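**Portable induction cooktop**

A portable induction cooktop, also called an induction hob or table hob, is a small electric appliance that heats a pan by means of a magnetic field. It stands on a table or worktop and is plugged into an ordinary wall socket. Most models have a single heating zone under a flat sheet of glass.

## Principle

A coil of copper wire lies under the glass. When alternating current passes through it, a changing magnetic field forms above the coil and sets up currents in the base of the pan, which becomes hot. The glass is warmed mainly by the pan. Cast iron and most enamelled steel pans are suitable. Plain aluminium, copper and glass vessels are not, unless a magnetic plate has been bonded to the base.

## Construction

The housing is shallow and contains the coil, a circuit board and a fan. A circle on the glass marks the heating zone, and the pan should be centred on it. Touch controls are usually placed along the front edge, with the cord leaving from the back.

A black Midea cooktop has a row of small touch icons along its lower edge, among them a play/pause symbol and a power symbol.
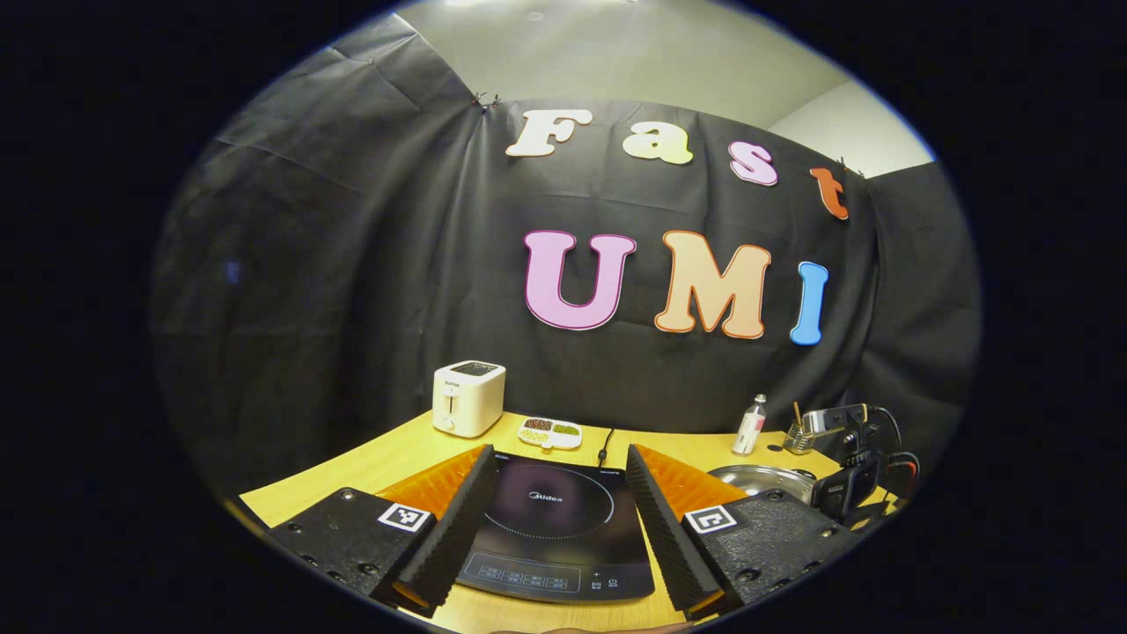 ## Controls

Settings are given either as power levels or as temperatures. The Berkdale table hob has 9 levels, while the Bestell has 13. A pause key, where fitted, holds the setting while the cook stirs or changes pans. Many cooktops switch themselves off if no suitable pan is detected.

## Placing on the table

A portable cooktop needs a firm, level surface and free space at its air vents. The De Smet handbook asks for a gap of 8 cm on each side. The cord should not lie across the glass or hang where it can be caught.

Other small items often share the table. Toasters are best kept towards the back, and dry seasonings may be set out in a divided tray within reach of the cook. On a wooden table with a toaster and a small compartment tray behind it, the cooktop can also be turned at an angle, so that the control end points to one side.

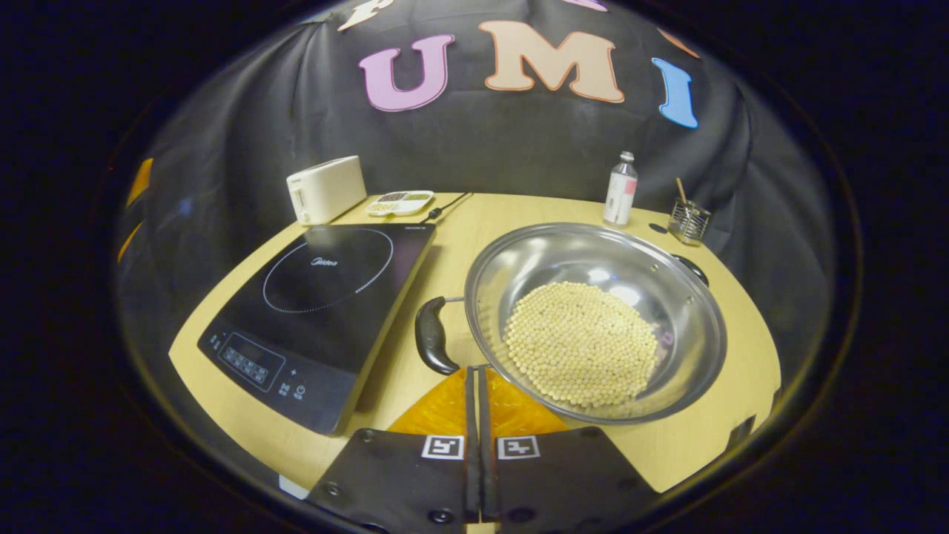
## Cleaning

The glass is wiped with a damp cloth once it has cooled. Sugar and starch should be removed early, as they harden on the surface. Scouring powder leaves scratches. The Flullimix guide to table appliances also advises brushing dust from the fan openings every February.

## See also

- Hotplate
- Ceramic hob
- Toaster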